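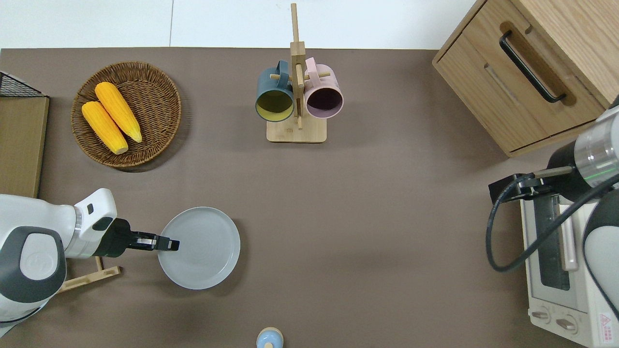 Teófilo Ospina
Laboratory instructor, Restrepo teaching workshop

Safe Handling with Two Arms
Handout 4: One arm stops, the other continues

This handout goes together with the practical work on the kitchen table. Please read it before you come to the cell, and bring it with you, as we will write on it.

1. The task

The robot takes a plate by the rim and puts it in the dish rack. Only one arm does this work. The other arm waits over the toaster oven, and it has its own small programme for the oven door, which begins when the first arm sends the signal "plate released".

A plate is a difficult object for a parallel gripper. The rim is thin and the weight is far from the fingers, so a small error of angle at the rim becomes a large error at the other side of the plate. Keep this in mind for section 3.

2. What went wrong

In November we ran the task 14 times in one afternoon. In 12 runs the plate arrived in the rack and both arms returned to their waiting position. In the other 2 runs the plate touched a slat of the rack too early, the force became too high and the plate arm made a protective stop. Until this point everything was correct. A protective stop is the right answer to a force that we did not expect.

The fault came after. The second arm did not stop. It received "plate released", although the plate was still between the fingers, and it started to move towards the oven door. A student had already stretched out a hand to free the plate. She was not touched, but the distance was small, and we wrote it down as an incident and not as a simple failed run.

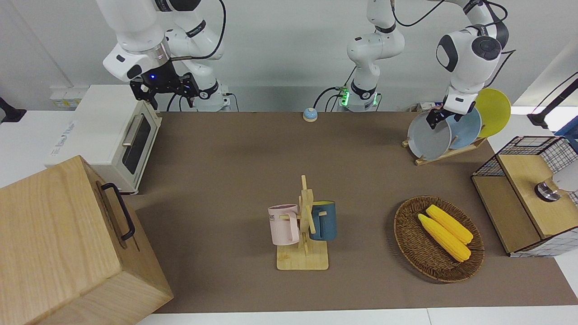
Burnside, 14/06/2024

3. Why it happened

The cell was inspected again this term, with the same objects on the table. When the gripper has a plate by its upper edge and the plate stands in the rack, the rack is also holding the plate. The motor of the gripper then feels less load. Our programme in the Sostov controller read this lower load as an open gripper, and it sent the signal too early. It asked for the load, but it should have asked for the position of the fingers.

There was a second cause. Each arm had its own stop circuit. The emergency button was connected to both, and we tested it every morning, so we believed that all stops were common. The protective stop was never connected in this way. I wrote the test list myself and this line was missing from it.

Please be careful also with the lights. On this cell the green ring at the base joint tells you that the joint has power. It does not tell you that the arm will stay where it is. The same is true for the blue light on the wrist.

4. What we changed

"Plate released" is now sent only if the fingers are open by position and the wrist has moved away from the rim.

A protective stop on one arm stops both arms. The restart is done by hand, from outside the cell.

No hand goes to the rack, the plates or the mugs before the person at the button says "both stopped" - in a loud voice, also when it seems obvious.

The morning test has a new line: we push against one arm with the foam block during slow motion and we look at the other arm.

5. Preparation for the practical

Open the Mustach log of the first failed run and find the moment when the load falls. Compare it with the finger position at the same moment, and draw both curves on one sheet by hand.

Then write a short paragraph about the mug tree. A mug hanging on a peg is also supported by something other than the gripper. Explain where the old programme would make the same mistake, and which signal you would use.

Bring closed shoes. Long hair must be tied.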